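Home Products Orders Help Desk My Tickets
Search tickets... Go
Print this ticket | E-mail this ticket

Grustano Toys & Storage Help Desk
Ticket 2754: Toy car and bin set, lid missing and car pulls to one side
Opened December 20, 2023
Status: Closed by customer

Hi there! I ordered the Wellerau tidy-up set (the little SUV plus the turquoise bin) and I've got two things going on with it. First, the listing says the bin ships with a snap-on lid and I can't find one anywhere. I've been through the box, the paper stuffing, and the recycling where I threw the paper stuffing. Second, the car won't roll straight. Give it a push and it drifts off to the right, every single time.

I already had a set from back in May and that one came with the lid and rolled like a dream, so I know what it's supposed to do. Order number ends in 521 if you need it.

Update 1
Thanks for the quick reply. You asked which version I have, because the Flovutel edition never had a lid. I got the white car with the black windows and the dark roof, and the bin is the plain open one with the sides that slope a little. No sticker on the bottom of the bin that I can find. The packing slip just says "Wellerau set" and then a smudge.

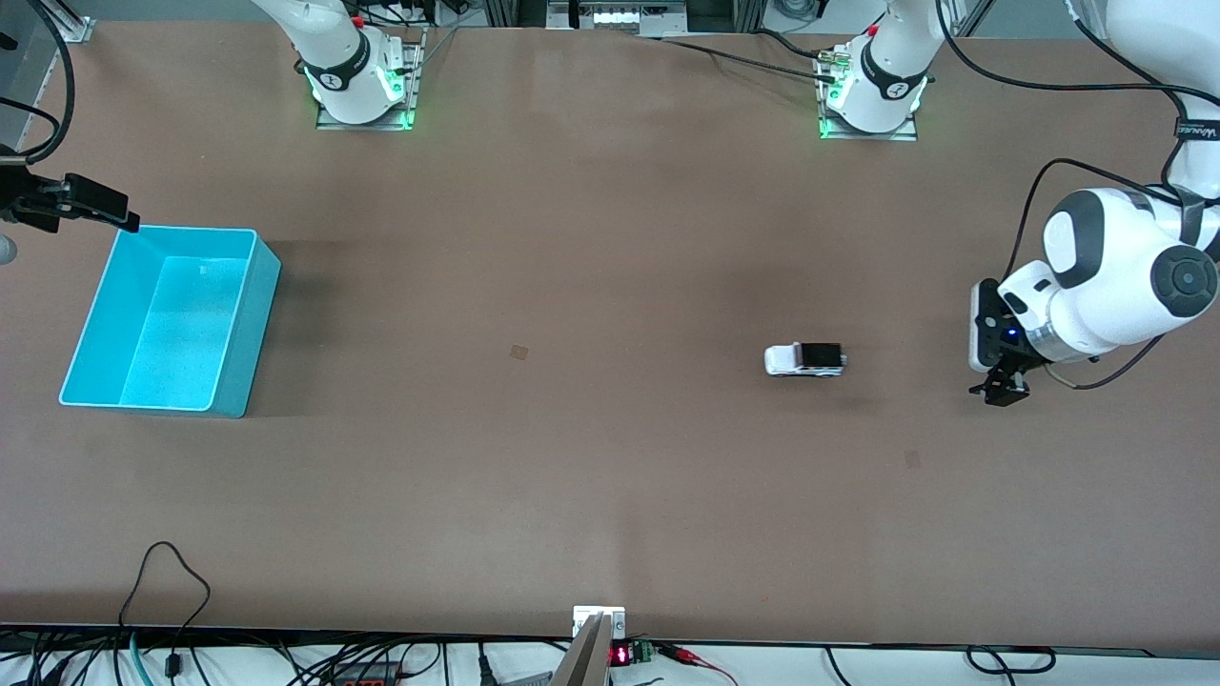
Attachment 1: white SUV and turquoise bin, no lid

Update 2
Okay, I tried the steps you sent for the drifting. Wiped the wheels with a damp cloth, let them dry, rolled it on the kitchen floor. Still goes right. Then I turned it over and looked at the axles with a flashlight (should have done that first, I know) and there was a hair wound around the front one. A long one! I got it out with tweezers and a lot of muttering. Now it rolls straight for most of the hallway and only wanders a bit near the end, and I think my floor slopes there anyway. I'm calling that one fixed.

On the lid: I did check the older listing you linked, and you're right, the lid is only shown with the bigger bin. So why does the Fernandes store page still say "lid included"? That's where I bought it. Might want to get them to change that, or you'll be hearing from more people like me.

Update 3
Got your note that a spare lid can go out for the cost of postage. Yes please! Before you send it, can you double-check it fits the smaller bin? Mine measures roughly 300 mm on the long side, outside edge to outside edge. If the lid is made for the big one it'll just slide around on top and I'd sooner go without.

Update 4
You say the small lid fits, so go ahead and ship it to the address on the order. Closing this from my end. Thanks for being patient with me about the hair.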